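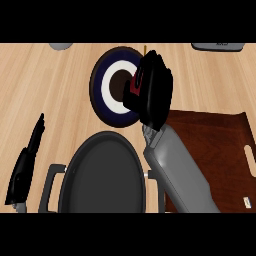

The Kukcombe release fault was a failure to let go of small objects, found in March in the Trudus two-armed table robot while its makers, Trulley, were trying it out on simulated kitchen tasks. The right arm would carry a piece of play food to a plate quite happily, and then, when the time came to open its fingers, it would simply go on holding. In a run of 70 trials the fault appeared 13 times, nearly always with the smaller, rounder pieces.
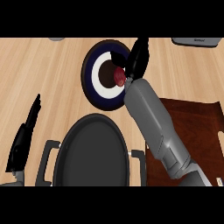 Suspicion fell at first on the gripper model itself, and a good deal of patient work went into adjusting its friction before anyone looked at Tello, the program that passes commands to both arms. Tello waited for the left arm to report that it was at rest, and if that report came late (a delay of 65 milliseconds was enough) the order to open was thrown away without any warning.

A corrected version, Tello 2, was issued on 18 Apr 2022. It keeps the order and sends it again, and it stops both arms should the fingers still be closed afterwards. The older version remains in use on a few teaching machines at Kukcombe, where the release has to be confirmed by hand.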